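Gronstead's old cinema gets its sound back

Months of fundraising have paid off, and the Ondby Picture House will reopen its main hall in July with a refit that regulars have wanted for years.
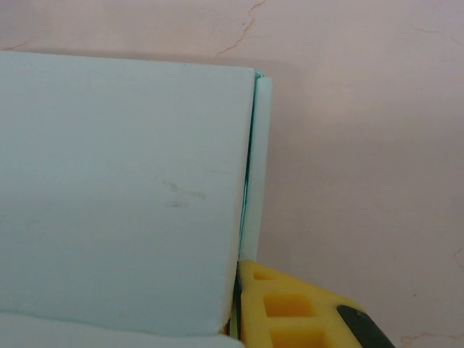
Quieter walls, clearer voices

Anyone who has sat through a film at the Ondby knows the problem. The hall is lovely to look at, with its curved ceiling and long plaster walls, but dialogue used to bounce about so much that people in the back rows gave up and read the subtitles, if there were any. Music fared worse. A brass band played there one Christmas and you could hear every note twice!

The work now under way should change all that. Sound-absorbing panels are going up along both side walls and across the rear of the hall, covered in a deep red fabric chosen to match the original seats. The plaster mouldings stay exactly as they are, and so do the wall lamps, which have been cleaned and rewired.

Cristóbal Barrientos, the acoustic designer leading the job, grew up going to a cinema very like this one and is clearly enjoying himself. "You clap your hands in the middle of the hall and you can hear where the trouble is," he said. "The back wall was the worst of it. We treated that first, and the projectionist came down the stairs to ask what we'd done."

A long time coming

The Ondby opened as a dance hall and only later became a cinema, which explains the sprung floor and the odd little balcony over the entrance. It has 31 rows of seats, fewer than it once had, and a stage deep enough for a small orchestra. The roof was repaired two winters ago, and that swallowed most of the money then available.

This time the town pitched in. Around 600 people gave to the appeal, from schoolchildren with jars of coins to the Hutapea bakery on Mill Lane, which put a share of its bun sales towards the hall all spring. (The cardamom ones sold out most mornings, so the cause was in good hands.) Local firm Kitevero is fitting the new speakers and has lent a crew for the heavy lifting.

First nights

The opening programme is a treat. Toshio Higuchi, who books the films, has gone for pictures that make the most of good sound: a silent comedy with live piano, a restored musical from the fifties, and a nature documentary recorded almost entirely at night in a Norwegian forest. "I've been saving that one," he said. "In the old hall you'd have heard mostly echo. There's an owl in it that should make people turn round in their seats."

There will also be 3 free afternoon showings for families, with the volume kept low and the house lights left half up. Tickets for the evening films go on sale at the box office from 10am on opening week, and members of the film club, now 41 strong and growing, can book a day early.

The café upstairs will be open before each showing, with the balcony doors unlocked if the weather is kind.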